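How to take in loans from families for a small exhibition

Hurnholm Community Museum, guidance for partner groups
Last updated 2026-01-12

Most of what we show at Hurnholm belongs to someone else. Families lend us clothing, tools, letters, radios and kitchenware for the length of a display, and then it goes home. This page sets out how we take those things in, so that partner groups using our rooms or our cases can do it in the same way. It covers short loans from private lenders. It does not cover gifts, purchases or loans from other museums, which need different forms.

Before you start

You will need a loan form in duplicate, a condition sheet for each object, tie-on labels, cotton tape, a soft pencil, a tape measure, acid-free tissue and lidded boxes. A phone camera is good enough for the record photographs.

Decide who can sign for the group. It should be two named people at most. Put both names on the form so that the lender knows who to ring.

Decide also what you can't accept. Our own list is short: no firearms, no ivory, nothing with live insects in it, and nothing the lender isn't free to lend. If a brother or aunt has an equal claim to a thing, ask for their agreement in writing before it leaves the house.

Step 1. Have the first conversation

Talk to the lender before you see the object, on the phone if need be. Ask what it is, how big it is, where it has been kept and whether it has ever been mended. Ask what they would like visitors to know about it, and whether there is anything they would prefer to keep private. Write the answers down in their words.

Tell them three things early: the dates of the display, whether the object will be behind glass, and who pays if it is damaged. People agree to a loan more easily when they have heard this plainly at the start, and the ones who would be unhappy with it can say no before anyone has gone to any trouble.

If the lender would be more comfortable in another language, arrange that now. For the Khúc family loans Xuân Kim did all the talking in Vietnamese and we typed up the English version afterwards. The lenders signed both.

Step 2. Agree a value

The insurer will want a figure for each object. For most family things there is no market price, and lenders find the question awkward. We ask what it would cost to have the object repaired or remade, and use that. Where this makes no sense, as with a letter or a photograph, we enter a nominal £100 and write "nominal" beside it.

Our policy covers objects up to a set limit for each case. Partner groups should send us their list of values before the intake day, in case the total goes over. Anything above the limit has to be named separately on the policy, and this takes the insurer seven working days.

Step 3. Give every object a number

Use L for loan, then the year, then a running number, then a letter if the object has parts. A teapot and its lid would be L2026.29a and L2026.29b. Write the number on the tie-on label in pencil and tie it loosely where it can't rub. Never stick anything to a loan, and never write on it, even on the underside.

Enter the number in the loans book straight away. If you make a mistake, cross it out with a single line and use the next number. Don't go back and fill the gap.

Step 4. Look at the object and record its condition

Do this with the lender present if they can spare the time. Clear a table, wash and dry your hands, and take off rings, watches and lanyards. We use nitrile gloves for metal and photographs and bare clean hands for most other things.

Work from top to bottom and from front to back. Note every chip, stain, tear, loose thread and old repair, with a measurement if you can. "Small stain, 7 mm, left cuff" is useful. "Good condition for its age" is no use to anyone when there is an argument later.

Then turn the object over and do the same again. Undersides are where you find old labels, woodworm holes and names in ballpoint.

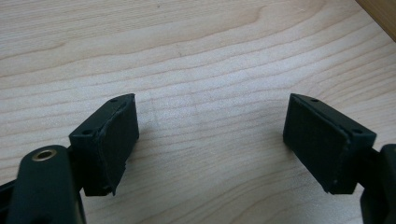
Record photographs need to be plain, sharp and evenly lit, and there is no call for them to be attractive. Lay the object flat, put the number and a scale next to it, and photograph the whole thing first, then each of the faults on the condition sheet. Watch what is underneath as well. A light wooden tabletop makes a reasonable background for anything dark, though wavy grain like this can be confusing under thin fabric or lace, where a line in the wood may be taken for a pulled thread. Where two shades of wood meet, as in the top right corner, move the object well in on to the paler one. For textiles and paper we cover the table with grey card. Turn off the flash and stand so that your own shadow falls away from the object.

Name the photo files with the loan number and nothing else. Copy them off the phone the same day.

Step 5. Fill in and sign the loan form

The form has one page and should stay that way. It needs the lender's name and contact details, the loan number, a short description, the agreed value, the start and end dates, how the lender wants to be credited, and whether we may use photographs of the object in leaflets and online. The last of these is a separate tick box with a separate signature. Permission to display is not permission to publish.

Read the form aloud to the lender. Both of you sign both copies, and one goes home with them along with a copy of the condition sheet.

Credit lines cause more trouble than anything else on the page. Ask exactly how the name should be spelt, with accents, and in which order the family name and given name should come. Some lenders want only "a local family", and that should be written on the form too so that it isn't changed by whoever makes the labels. 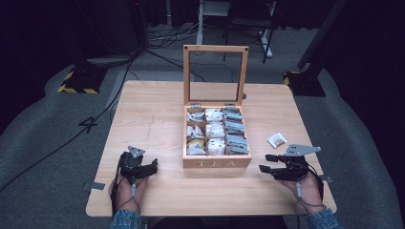 Keep the signed copies in a folder in loan number order, in a locked drawer. Scan them if you can, but hold on to the paper until at least a year after the object has gone back.

Step 6. Pack and store

Between intake and installation the object will be in store, sometimes for weeks. Pad the box with crumpled tissue, put the object in without forcing it, and fill the gaps so that it can't shift. Fold textiles as few times as possible and put a roll of tissue in each fold. Write the loan number on two sides of the box and on the lid.

Our loans store is on the ground floor behind the Lukard Room. Partner groups have the left-hand racking. Heavy boxes go on the bottom shelf but not on the floor, which has flooded before. No food, drink or flowers in the store at any time.

Each time a box is moved, write the new location in the loans book before you walk away from it. In our 2024 check we looked for 100 boxes and found 91 where the book said they were. The other nine were all in the building, and all of them had been moved by someone who meant to write it down later.

Step 7. Check again before it goes on show

Take out the condition sheet and go through it with the object in front of you. Add anything new, with the date and your initials. If there is a change, photograph it and ring the lender the same day. They should hear about it from you before they see it in the case.

The Perken cases lock with two keys and need two people to lift the hood. Silica gel goes in the drawer underneath and should be changed in February and again in the autumn.

Step 8. Return the object

Write to the lender two weeks before the end date with a choice of times. Check the object against the condition sheet once more, this time together, and have them sign the return section on both copies. Do not hand anything to a relative or neighbour without a note from the lender, however well you know the family.

If you want to keep the object longer, ask for an extension in writing and get it signed before the original end date. Once that date has gone by, the insurance has ended with it.

When a lender can't be reached, keep trying by phone, email and post, and note each attempt in the loans book. Tell the Hurnholm office after the third. We will arrange cover for the extra time and hold the object in our store.

Forms

Blank loan forms, condition sheets and the return slip are available from the museum office in English and Vietnamese. Please don't use forms from before the current version, as the photograph permission on those was worded differently.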